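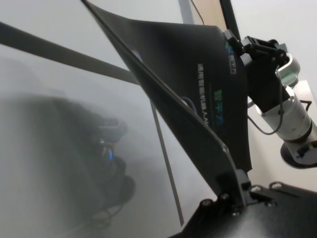

23 April 2024. Another day of collecting, and I still don't believe in the number. Rasa wants 176 good runs before July and I keep asking her what "good" means. As far as I can tell it means the person at the controls didn't swear. Spent the morning staring at wrist camera footage, and the finger takes up so much of it, black plate right down the middle with the white and green characters printed on it, that I wonder what the model is going to learn. To read Chinese, maybe. Demyd says the network will work out by itself which parts never change and ignore them. He said the same about the light in the old room, and we all remember Trovico.

We threw out 17 runs before lunch. Bohdana marked most of them "hesitation," a label she made up last week. I hesitate when I pick things up. Everybody does. If we only keep the smooth ones we get an arm that has never seen anybody change their mind, and then we'll be surprised when it plows straight on with nothing in its grip.
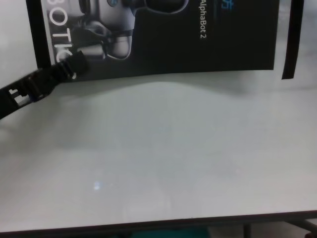
I said this to Jarlath and he told me to write it up. I won't, he doesn't read those.

Afternoon was better. 36 kept, and two I would have kept even by my own rules. My shoulders hurt. Trinidad took over for the last stretch and her runs look nothing like mine, she goes in low and fast, so now the thing has two teachers who disagree. Rasa calls that diversity. Could be. I'd like to see it tested on something besides our own table before I clap.

Have to ask about the disk space tomorrow. Also bring the good chair back from upstairs.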